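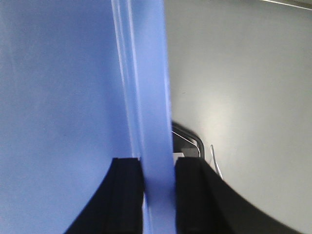 Figure 3.1 Pale blue plastic with a thick edge that looks folded or rolled. Notice how the light catches the edge and leaves the broad face soft and matte.

Chapter 3
Edges, Rims, and Folds

Before we get to measuring and cutting (and I promise we will, in plenty of time for your first project), I would like you to spend a little while with the edges of things. Go find a plastic storage tub, a dishpan, a folder, whatever is close by, and run your thumb along the top of it. Chances are you'll feel a lip there, or a curl, or a place where the material doubles back on itself. Somebody thought hard about that lip!

A flat sheet of plastic bends easily in the middle, and it bends even more easily at a bare edge. Fold that edge over, or roll it, and the same sheet stands up straighter and is kinder to your fingers. It also gives you something to take hold of. My old shop partner, Dwynwen Parry, used to make every new student carry a plain sheet across the room and then a rimmed one, and she hardly had to say a word afterward.

Look again at Figure 3.1 and follow the pale streaks that run lengthwise along the edge. Highlights like these are a good clue that a surface is curved or creased, and you will be sketching them in Exercise 31.

In this chapter you will learn to tell a fold from a roll, to choose a rim for a tray or a bin, and to make a simple folded edge of your own. Keep the scraps from Chapter 2 handy, even the crooked ones, as we'll be using them on page 34.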